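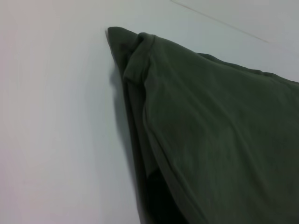 How do I hand in clothing and household textiles?

Bring them, clean and in a closed bag, to the front desk of any Sorkora collection point during opening hours. A member of staff will take the bag and give you a receipt. Bags left outside the door cannot be accepted and may be removed as waste.

Where are the collection points?

Sorkora has three collection points: Station Road, Mill Lane and the Cárdenas Building. The Cárdenas Building is entered from the car park side. The Mill Lane point closes for stocktaking during the last week of February each year.

What can I hand in?

We accept clothing for adults and children, bed linen, towels, curtains, tablecloths and blankets. Shoes are accepted if they are tied together in pairs. Belts, scarves, hats and cloth bags may be placed in the same bag as clothing.

What is not accepted?

We are unable to take duvets, pillows, cushions, carpets, mattresses or electric blankets. Items soiled with paint, oil or chemicals should be placed in your household rubbish. School and work uniforms are accepted only where badges and name labels have been taken off.

Do the items have to be in good condition?

Worn items are welcome. A jumper with a hole or a sheet with a tear can be sent for fibre recovery. Damp items are refused at the desk, as mould spreads quickly to other bags in storage.

Must I sort the items first?

Sorting is not required for household deliveries. Shoes should be in a separate bag. Businesses and schools are asked to keep linen apart from clothing and to mark each bag accordingly.

Is there a limit on how much I can bring?

A household may hand in up to 100 kg in one visit. Larger amounts must be booked in advance using Form 494, which is available at the front desk of each collection point.

Can you collect from my address?

Home collection is offered to residents who hold a mobility permit. Requests are handled by our transport contractor, Gikora, and should be made at least five working days ahead. Please quote your permit number. Drivers do not enter homes and will not carry bags down stairs.

What happens to the items afterwards?

All bags are taken to the Trisemico sorting hall. Wearable items are passed to charity shops within the district. The remainder is cut into wiping cloths or shredded for padding. In the last reporting year the hall received 2497 bags from households.

Will I be paid for what I bring?

No payment is made for textiles. The receipt is proof of delivery only and has no cash value.

I have handed in something by mistake. Can I have it back?

Please contact the collection point on the same day and have your receipt ready. Once a bag has left for the sorting hall it cannot be traced. Sorkora accepts no liability for money, keys or documents left in pockets.

Can my organisation host a collection?

Schools, housing associations and places of worship may apply in writing. Applicants must provide a dry, lockable room on the ground floor and a named contact. Decisions are normally sent within four weeks.

This page was last revised on April 20, 2023.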